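Grultthorpe sorting hall

The Grultthorpe sorting hall is a returns depot on the eastern edge of Plindlow, run by the mail-order firm Lodum. It handles toys, novelties and small household goods that customers have sent back, and it is known locally for two things: the smell of the canal in September, and the introduction of robot arms on what had been the town's most talkative workbench.

Background

Lodum took over the building from a carpet wholesaler and kept the carpet. Returned goods were emptied on to long benches, looked over, and put into trays marked for resale, repair or scrap. The work was repetitive but sociable. Staff worked in pairs, and long service was measured less in years than in the number of managers outlasted.

The bench had its own vocabulary. An item with a part missing was a "widow", and anything that still made a noise with its batteries out was passed to the supervisor without comment.

Introduction of the arms

Two robot arms were installed under a scheme named Abdella, which the firm described in its staff newsletter as "a colleague, in a sense". Staff asked in which sense, and a second newsletter followed. The arms were to take over the lifting and placing of single items, leaving people to judge condition. Before each new batch of stock, the grasps were tried out in simulation, a job given to bench workers who had until then been employed to use their hands.
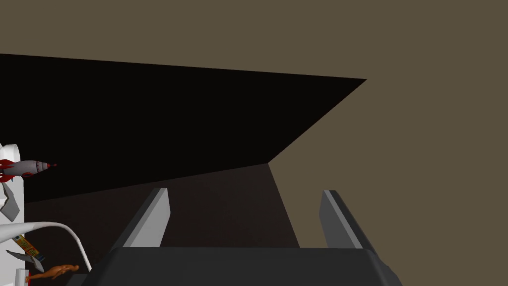
Bench staff objected at first to the new duties, chiefly on the grounds that they came with a chair. Veikko Jääskeläinen, a sorter who became the hall's first simulation checker, argued in his handover notes that the old skills still counted, and that most of the job was knowing how awkward a toy could be. A rocket with fins, lying on its side with its nose towards the middle of things, was to his mind a fair test of anyone, and two parallel fingers standing open with nothing between them gave him a feeling he compared to watching a new starter on a Monday. His notes run to 681 entries. Many concern lunch.

Effects on staff

No jobs were cut in the first phase, although several changed their names. Sorters became "exception handlers", which meant that they dealt with whatever the arms declined to touch. Lifting complaints fell and complaints about eyesight rose. Pay went up by one grade for checkers and stayed where it was for everyone else, a matter the union branch raised at each meeting and had minuted under "weather and other business".

The most lasting change was to conversation. Pairs were split so that each arm could be watched by one person, and up to two people at a time could sit in the checking room, which had been a stationery cupboard and retained the door. A proposal to turn the benches round so that staff faced each other again was accepted by management, costed, and put in a tray. As of 2024-06-27 it had not been marked for resale, repair or scrap.

See also

Plindlow canal
Lodum (company)
Returns handling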